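Consumer Behavior, Unit 6
Claims on the Label: How to Read "Natural," "Gentle" and Friends
Handout for the session of 2025-05-06
Instructor: Danica Kos

Read this before class and bring one product from home with a claim printed on it. Shampoo is fine. Floor cleaner is better, for reasons that will come up.

1. Where we left off

Last time we sorted claims into two piles. A testable claim says something that could be shown false: "contains no added dye," "refill weighs less than the bottle." A mood claim says nothing you could check: "inspired by nature," "made with care." Several of you wanted a third pile for claims that sound testable and fall apart when you try. I agree with you, and most of this unit is about that pile.

Take "up to 100 percent cleaner." Cleaner than what? Before washing? A rival product? Plain water? "Up to" sets a ceiling and no floor, so a product that did nothing at all would still satisfy the sentence. I have yet to hear a marketing person explain what the phrase is for, other than to put a big number on the front.

2. The Pelano case

Pelano sells a household floor soap. The old label said "cleans wood and tile." The new one says "gently restores the natural life of your floor." The formula did not change, by the company's own account. The price did.

Go through the new sentence word by word. "Gently" compared with which harsher product? "Restores" suggests something was lost, and the label never says what. "Natural life" is hard to pin down for any floor, and harder for one that was sawn, sanded and sealed before anybody walked on it.
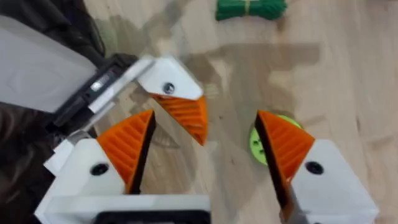

Fig. 1. A light wooden floor.

Look at a floor like the one in Fig. 1 and ask what evidence would persuade you that its natural life had been restored. Shine? A thin coat of wax gives shine. Color? Sunlight and old varnish both affect color, and soap has little say in either. If you can't name the evidence, you have a mood claim wearing work clothes.

Kane Sheehan raised a fair objection in the other section. Shoppers know that labels exaggerate, he said, so no harm is done. Maybe. But then why pay for the new label? Either the words move people or they don't, and a company that raises its price along with its wording has placed a bet on which it is.

3. The survey behind the claim

Pelano's leaflet says that 43 testers "noticed a difference." Some problems with that, in no special order:

The testers were sent the product free. People who get things free tend to be kind about them.

They were asked "What difference did you notice?" and not whether they noticed one. Try this question on a friend about a glass of tap water.

There was no comparison group using the old soap, or water and a mop.

The leaflet doesn't say how many people were sent the soap and never answered. If 43 is everybody who wrote back, we need the number who didn't.

Teodora Leka's reading for this week defends small tester panels as a cheap way of catching obvious faults, such as a cap that leaks or a smell people hate. I think she's right about that. She is much less convincing in the second half, where the same panels are supposed to tell us that a product works. Read pages 2 to 17 and mark the point where the argument changes subject.

4. Words to watch

Helps: "helps protect" is weaker than "protects." Ask how much it helps.

Tested: tested and passed, or just tested?

Expert: in what? Hired by whom?

Free from: check whether products of this kind ever contained the thing.

Trusted: usually means sold.

This list is a starting point. Don't treat a word on it as proof of lying. "Helps" is sometimes the accurate word, and a careful company may use it precisely because it is being careful. The label alone won't tell you which kind of company you have.

5. For class

Write down the main claim on your product, then rewrite it so that it could be shown false. Keep the rewrite to one sentence. Next to it, describe the cheapest test you would accept. If your rewrite sounds much duller than the original, leave it dull.

We will also compare the Pelano label with the Truvier one (copies at the front desk). Truvier prints its test method on the back in very small type. I am not sure it holds up either, but at least there is something to argue with.

Written answers go to Eleni Stojanović, on paper, before the session starts.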